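Reviews > Simulation > Gripper kits

Griritura sim pack, second look

I bought the Griritura manipulation pack in July and have been running it most evenings since. The first post covered installation. This one is on the numbered cube task, the only part of the pack I would pay for twice.

You get a two-finger gripper model, a set of digit-printed cubes, a tray, and a scoring script. Camera placement, lighting and friction are all in one config file. I left friction at the default and changed the lighting, as the stock setup is flat and the digits are too easy to read. With hard shadows my digit classifier got noticeably worse, which I count in the pack's favor.

I run 600 episodes per batch. The Howlader controller, which ships as the baseline, placed the cube correctly in 60 percent of them. My own controller reached 70 after I slowed the closing speed and moved the grasp point up.

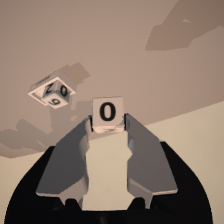
Does it need a dedicated graphics card?

It runs without one, but rendering drops to a crawl and a batch that fits in an evening will take the night. Physics alone is fine on a plain desktop processor.

Contact handling is the weak spot. When a cube is gripped near a corner, it can creep along the finger pads with no load on it. Selvaraj Talukder at the Flanville lab sent me a patch that halves the solver step — creep mostly goes away, and so does a good part of the speed. Support told me a fix is planned and gave no date.

The Grolar add-on costs another $50 and adds more cube sets and a second tray. I tried it and asked for a refund. The extra sets use the same mesh with different textures, and you can make those yourself in an afternoon.

Next I want to try the wrist camera with motion blur turned on. The config has a key for it, undocumented, and so far it crashes on load.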